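Music > News > Releases

Kalthorpe to issue second album "Ulach" in August

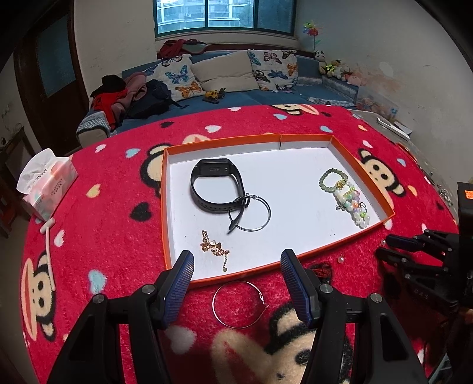 Silver hoop earrings, beaded bracelets and a fitness band, with a box lid on a red rug.

16 April 2022 | 2 min read

Kalthorpe will release their second album, "Ulach," in August, the band's label confirmed. It has nine tracks and runs 46 minutes, with no gaps between the songs on the second side.

Singer and guitarist Rodel Saludo wrote most of the material over two winters. The record was produced by Hervé Poulain, who also plays organ on the closing track, "Iltanley."

"We had more than 100 sketches and a lot of them were the same song in a different key," Saludo said. "Hervé made us pick one of each."

The first single, "Pop," is out now. It is the shortest track on the album and the only one recorded live in a single take. A longer version with a new bridge will be on the B-side of the seven-inch.

The vinyl edition is limited to 983 copies on clear wax. Orders are open through the band's mailing list, with a limit of two per person. The CD and download versions will come out the same day.

Kalthorpe's self-titled debut was released on cassette and sold 2348 copies before it went out of print. Saludo said a reissue is planned, but the tapes need to be transferred first.

The band will play a short run of club shows after the album comes out. Dates have not been announced. Poulain will join them on keyboards for the first three nights.

Related
Kalthorpe share video for "Pop"
Five debut albums that only came out on cassette
Hervé Poulain on recording organ in small rooms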